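Terrapin season, year two

I have been waiting for this since November, and it's finally here. The terrapins are coming up!

If you're new to this blog, I live a short bike ride from the Ekanayake marsh, and last year I got completely hooked on diamondback terrapins. They're the only turtles in this country that spend their whole lives in brackish water, and they're gorgeous. Every shell is different. Some are the gray of an old dock and some have these crisp dark rings on every plate, and the skin is pale with little speckles and squiggles all over it, like somebody was testing out a pen.

The females leave the creek to nest when the tide is high, which means less mud to cross, and on our side of the marsh that often means crossing Juvelard Road. So a bunch of us walk the shoulder at high tide in our orange vests and help them over. The rule is simple: whichever way she's headed, that's the way she goes. If you carry her back to the water because it looks safer, she'll just turn around and try the road again. Hold her by both sides of the shell, keep her low, never by the tail. And watch for cars, please, before you watch for turtles. I had to be told that one more than once.

My first one this year was at 6:40 in the morning. I almost walked right past her! She was sitting in the grass by the guardrail with her head pulled in, and I thought she was a rock until I saw a foot. I crouched there for a good long while (my knees have opinions about this) and finally she stuck her neck out, looked the road over and marched. No help needed. I stood in the lane with my stop paddle feeling like the most important crossing guard in the county.

By the end of that first week our log had 94 crossings in it. 94! Last year we didn't get there until much later, though the spring was colder and I'm told you can't read much into one season. I'm reading plenty into it anyway.

The other big news is the fence. The Rurnari Land Trust put up 4,000 feet of low barrier along the worst stretch, made from corrugated drainage pipe laid end to end. It looks like nothing much, but terrapins can't get over the curve of it, so they turn and follow it along until they reach the sandy mound on the marsh side. We've already found 3 finished nests up there. You can tell by the scuffed sand, if you get there before the wind does. We put wire cages over them to keep the raccoons out, and I now own a rubber mallet and have strong feelings about stakes.

A couple of things I'd pass along if you want to try this where you live. Bring twice the water you think you need. Long pants, always, the greenheads are brutal once it warms up. Don't take a terrapin home, don't move her to a "nicer" pond, she needs that salty creek. And if you find one that's been hit, call a wildlife rehabber even if it looks bad, because shells can be mended and sometimes the eggs can be saved too. Keep the number in your phone before you go out.

I'm on the early tide for the next 2 weeks and then I swap to evenings, which I love even more, with the light going gold over Stetance Creek and the willets yelling at everybody. Hatchlings should start showing up in late summer. They're the size of a quarter, and I'm already useless just thinking about them.

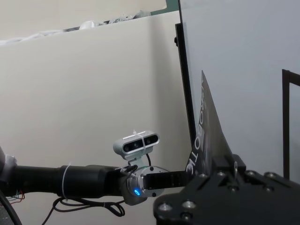 Oh, and the evening walks start from the gravel lot by the bridge this year, so park there and come find the orange vests. We have spares in every size except small.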